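# Pallow Home Gateway

The Pallow Home Gateway is a network security appliance for private households and small shared premises. It sits between the broadband router and the devices that use it, and gives the account holder a plain record of which devices are sending information out of the building, how often, and to whom. It is supplied by Gebremichael and supported from our offices in Skotbridge.

## Purpose

Many household items now connect to the internet as a matter of course. Televisions, speakers, doorbells, toys, thermostats and kitchen appliances may all contact a manufacturer's servers several times an hour, and the settings that control this are often hard to find. The Gateway allows the household to decide which of these connections should be permitted. It does not read the content of messages, calls or web pages, and it keeps no record of them.

## What the Gateway does

- Lists every device on the network, with the name of its maker where this can be established.
- Shows the destination and the volume of outgoing traffic for each device.
- Blocks contact with advertising and tracking services drawn from a list that is updated each night.
- Places any new device in a holding group until the account holder approves it.
- Sends a notice by email if a device begins to behave differently from its usual pattern.

Rules may be set for one device or for a group. A household might, for instance, allow a child's tablet to reach the internet until 7.30 pm and keep a connected toy on the local network at all times.

## Specification

| Item | Detail |
|---|---|
| Devices supported | Up to 30 |
| Network ports | Two, gigabit |
| Wireless | None; uses the existing router |
| Connection speed | Up to 1,000 Mbps |
| Local record storage | 16 GB |
| Power | Mains adaptor, supplied |
| Order code | PHG-844 |

Larger premises should consider the Pallow Office Gateway, for which a separate page is available.

## Privacy of records

All records are held on the Gateway itself. They are encrypted and are deleted automatically at the end of the period chosen by the account holder, which may be as short as one day. Gebremichael has no access to them unless the account holder opens a support session, and such a session closes by itself after an hour.

Nightly updates require the Gateway to contact our server in Kerkville. The request carries the software version and the order code only. Updates may be turned off, although we advise against this — a list that has not been refreshed will miss newly registered tracking services.

Account holders who share their home with other adults are asked to tell them that the Gateway is in use. A printed notice is enclosed for the purpose.

## Installation

1. Switch off the router.
2. Connect the Gateway to the router with the short cable.
3. Switch on the router, then the Gateway, and wait for the steady green light.
4. Open the setup page at the address printed on the underside of the unit.
5. Choose a passphrase. The unit has no default password and will not operate until one has been set.

The first survey of the network takes several minutes, during which browsing may be slower than usual.

## Shared kitchens and common rooms

The Gateway is also suitable for small offices, staff rooms and residents' lounges where visitors bring their own devices. A guest group can be created in which each device reaches the internet but cannot see any other device on the premises. Approval of guest devices may be given to a second person, who does not then need the main passphrase.

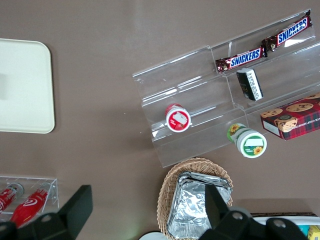

*Snack display stand and tray on a brown tabletop.*

## Warranty and support

The Gateway carries a two-year warranty against faulty parts and workmanship. Security updates are provided for five years from the date of purchase, and we will write to registered owners before that period ends. The current software release was issued in June.

Enquiries about supply to schools, charities and housing providers should be addressed to Sun-ja Hyun, Customer Accounts, at the Skotbridge office. Units for return must be reset before posting — hold the recessed button until the light turns amber — so that no household records leave the premises.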